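Section 4. Safe Working Practice at the Tabletop Cell

This section applies to every Pellumow cell used for pick-and-place work with light household items such as bottles, cups and small boxes. Read all of it before you power the arm for the first time. Section 3 covers mounting and wiring, and Section 5 covers teaching positions. Where your site has stricter rules than the ones given here, follow the site rules.

Revised July 19, 2025. Replaces all earlier printings of Section 4.

4.1 Before the arm is powered

1. Read the cell log. If the last entry says "hold" or has no sign-off, do not go on until the person in charge of the cell has cleared it.
2. Check that the emergency stop is within reach of the place where you will stand. Press it, confirm that it latches, then release it.
3. Walk the floor line. Bags, chairs and coats must be outside it.
4. Check the arm by eye, from base to gripper. Look for loose covers, damaged cable jackets and missing screws.
5. Pull gently on each cable where it enters its connector. A connector that moves must be reseated with the power off.
6. Take off lanyards, scarves and loose bracelets. Tie back long hair.

Note: The walk-through takes a few minutes. Do it at the start of each shift and again after any break in which the cell was left unattended.

CAUTION: Never test the emergency stop for the first time while the arm is moving at working speed. Use step 2 above.

4.2 Preparing the table

1. Clear everything from the table that the task does not call for. Tools, phones and drinks do not belong inside the arm's reach.
2. If you use a cloth cover, lay it so that it can't be pulled by the arm. Smooth it under and around the work area. Tape or clamp the corners if the cloth slides when you push it with your hand.
3. Place the tray where the program expects it. On Nundimwood tables, use the printed Index card to set the near corner, then remove the card.
4. Press down on each corner of the tray. It should not rock.
5. Check the height of the table again if the cover has been changed. A thicker cloth raises the tray, and a taught position that was fine before may now drive a finger into the surface.

Note: An angled tray is fine as long as the program was taught with it at that angle. Do not straighten a tray to make it look tidy.

4.3 Choosing test objects

Use only objects on the approved list for your cell. For bottle work, these rules apply:

- Plastic only. No glass, and no metal cans with an opened edge.
- Caps on. A bottle with a missing cap is not a test object.
- Empty, unless the task sheet calls for a filled bottle. If it does, use water and nothing else.
- No bottle that is split, crushed or sharp at the seam.
- Clear plastic may be used, but see 4.5 on checking the grip.

A bottle that has been squeezed many times gets soft in the middle and no longer behaves like a new one. Replace each bottle after 200 grips, or sooner if the wall stays dented when you let go of it. Write the change in the log.

4.4 First closing of the gripper

1. Set the speed limit to 14 percent. Leave it there for the whole of this procedure.
2. Set the grip force to the lowest value on the task sheet.
3. Bring the arm to the approach position above the tray.
4. Step back behind the floor line. Keep one hand free for the stop.
5. Close the gripper on the bottle. Watch both fingers, not the screen.
6. Raise the arm by 100 mm and hold.
7. Wait for a slow count of five. If the bottle slides or turns, lower it, open the gripper and raise the force by one step.
8. Repeat from step 5 until the bottle stays put. Record the force you ended on.

CAUTION: Do not place or steady a bottle by hand between the fingers while the arm is powered. If the bottle has to be moved, put the arm in hold and confirm the hold on the pendant before you reach in.
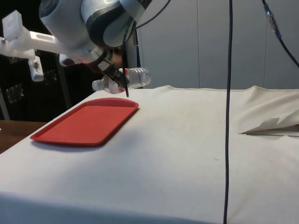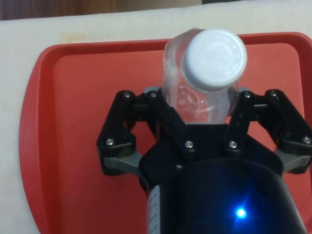

4.5 Checking the grip and the clearance

Once the bottle is held, put the arm in hold and check the grip from outside the floor line, then from the wrist view if your cell has one. You are looking for even contact. Both fingers should press on the body of the bottle and not on the cap, as with the clear bottle and white cap here, where the fingers are closed on the lower part and the cap is left free. Clear plastic lets the color of the tray show through, and this can hide a dent or make the edge of the bottle hard to find on a screen. Go by the highlights along the side wall, or walk to a second viewpoint. Do not lean over the tray to get a better look.

Then check the clearance below the fingers. When a bottle is held on its side, the lowest point of the load may well be a fingertip, and it is the fingertip that will meet the table first. Check the following in order:

1. With the arm in hold, find the lowest point of the gripper and the bottle together.
2. Compare it with the rim of the tray, not with the tray floor. The rim is what the finger has to pass over.
3. If the gap is less than the value on the task sheet, raise the transfer position. Do not lower the tray or take the cloth away to gain room.
4. Run the move once at the low speed limit, with your hand on the stop.
5. If anything touches, stop, raise the arm straight up and start again from step 1.

Note: A finger that drags on cloth may not trip the force limit. The cloth moves with it, and the first sign is often the tray shifting. Treat any movement of the tray as a contact and log it.

4.6 Cables

Cables cause more stopped runs than any other part of the cell. Follow these rules each time you change the set-up.

1. Leave enough slack at the wrist for the full turn of the last joint in both directions. Turn the joint slowly by jog and watch the loop.
2. Keep hanging cables out of the path between pick and place. A cable that passes in front of the table must be tied back before the arm is run at working speed.
3. Do not tie a cable to a moving cover or to a finger link.
4. Put no cable under the cloth. It lifts the tray and you won't see it.
5. After any cable change, run the whole program once at the low speed limit.

CAUTION: A cable that has been caught or pinched by a finger must be taken out of use, even if it still works. Tag it and hand it in with the log sheet.

4.7 Camera and bracket fixings

Brackets fastened to the arm or standing near it are part of the cell and are checked with it. Push each bracket lightly with two fingers. If it moves, tighten the clamp screw with the power off. A camera that has shifted must be set up again by the method in Section 5, even when the picture looks the same to you.

Do not add weight to a bracket without asking. Tape, extra lamps and spare cable coils all count as weight.

4.8 Status lights

The meaning of a light depends on the part that carries it. Read the sheet that came with your gripper and keep a copy at the cell. Two rules hold for every model:

- A light tells you about the part it is on. It does not tell you that the arm is safe to approach.
- No light does not mean no power. Treat a dark gripper as live until the main switch is off and locked.

4.9 Moving to working speed

You may raise the speed limit when all of these are true:

- The low-speed run was completed three times in a row with no contact.
- The grip force is recorded.
- Cables and brackets have been checked since the last change.
- Everyone in the room has been told.

Raise the limit in steps and run the full program at each one. If the bottle slips at a higher speed, go back to the last good step. Do not make up for a slip with more force unless you repeat 4.4 from the start.

4.10 Ending a run

1. Bring the arm to the rest position with the gripper open and no object in it.
2. Put the arm in hold, then switch off.
3. Remove the bottle and store it with the test objects.
4. Wipe the tray and the finger pads with a dry cloth. Do not use oil or polish on the pads.
5. Change the table cover if it is torn or if there is grit on it. Light stains are not a reason to change it.
6. Fill in the log: program name, number of grips, force, contacts and anything you changed.
7. Sign off.

The finger pads are due for replacement at 4000 grips. Order them in good time through Peltonen and note the count at which the new ones were fitted. Always change both pads together, then repeat 4.4 and 4.5 with the same bottle you used before, if it is still within its limit.

4.11 When to stop and ask

Stop the run, switch off and write "hold" in the log if:

- the arm makes a noise you have not heard before
- a finger closes later than the other one
- a screw is found on the table or the floor
- the same contact happens twice
- a person has crossed the floor line while the arm was moving

Leave the cell as it is until it has been looked at. Moving the tray or the bottle makes it harder to find out what went wrong.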